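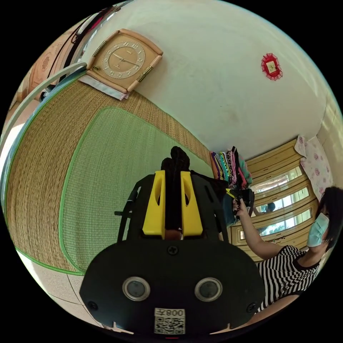

Yellow fingers on the 800 plate, wardrobe job, something dark and soft in the grip

Trying two hand-held grippers on laundry, long post
Posted by plustitdale_jo, Mar 23, 2023

Hello all! I promised I'd write up the comparison once I'd had a proper go with both, and it has taken me longer than I meant (two houses, one cold, a lost screwdriver). The picture is from the Nuttall set, with the tall yellow fingers that have the long slots near the top. My other set is the Sostine, which has short rubbery pads and a much narrower base.

I did 63 pickups with each, all cloth: folded sheets, straps, bags, kids' shirts. The Nuttall fingers dropped 6 and the Sostine pads dropped 24. I really expected it to go the other way, because the pads feel so much nicer in the hand! What I think happens is that the tall fingers let a bunched-up piece ride down into the gap and stay there, while the short ones only pinch the very top of it.

The wide plate is my one big grumble. You do bump into shelves with it.

nandum_fan replied:
Lovely write-up, thank you. I'm going to push back a little on the pads, though. Did you wipe them down between runs? Mine pick up lint something awful, and after a good clean with a damp rag they hold cotton every bit as well as the hard plastic. I'd want to see that test again before I sent anything back.

plustitdale_jo replied:
I did not wipe them, no. Fair point, and I'll own up to that one.

Leanne Pickering replied:
I'm with Jo on this. We've had the same yellow style since July and put 400 pickups on one pair, and the only trouble was a finger working its way out of line. Do check that the two of them stand parallel before you start. Jo's look nice and straight in the photo.

Where I'd disagree is the wide plate. I like it, as it gives me somewhere to rest my thumb when I'm reaching up to a high stack.

nandum_fan replied:
You must have bigger closets than I do, Leanne! Mine would never fit past the door trim. Jo, what about thin stuff, like a single pillowcase lying flat?

plustitdale_jo replied:
Poor with both, I'm afraid. I have to pinch up a fold by hand first. I'll clean the pads tonight and do the Sostine half over, same pile of cloth, and post the new numbers under this one.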